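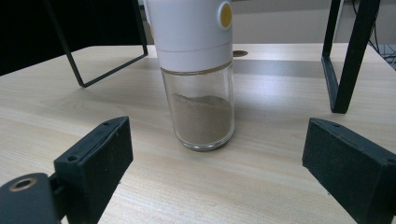

Could we please settle the date before we talk about food again, was the first thing out of anyone's mouth, and fair enough, we spent all of December arguing over chili. So, date first.

Escobedo Street Block Party, planning meeting, March 12, 2025
Minutes typed up by me, same as last time, so blame me for the spelling.

Date. We went back and forth (the school picnic, the road work on Zoneck Avenue) and landed on the last Saturday before school lets out. Vote was 26 in favor, none against, and a few people who were getting coffee.

Street closure. I called the city and the form has to be in 31 days ahead. I have it half filled out already! We still need signatures from both corner houses.

Money. We have $3000 left over, more than I expected, and I asked twice to be sure. The tent from Standia eats up a good chunk of that. Somebody wanted two tents and I'd love two tents, but we agreed on one, plus the umbrellas from last year if they still open.
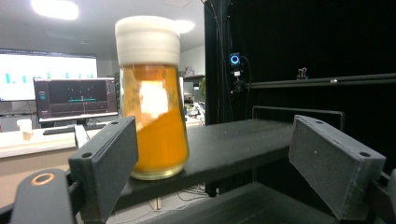
Tables are the other headache. We own 6 and we need more, so please look in your garage before we pay to rent any. Mark yours with tape on the underside, I still have a card table in my basement that belongs to one of you.

Music. The Clalulov brass band said yes!! They want to start at four and they need an outlet that isn't shared with the coffee urns.

Food. Potluck, sign-up sheet goes around next time. Chili was raised again and put off again.

Next meeting is at my place, side door please, the front one sticks.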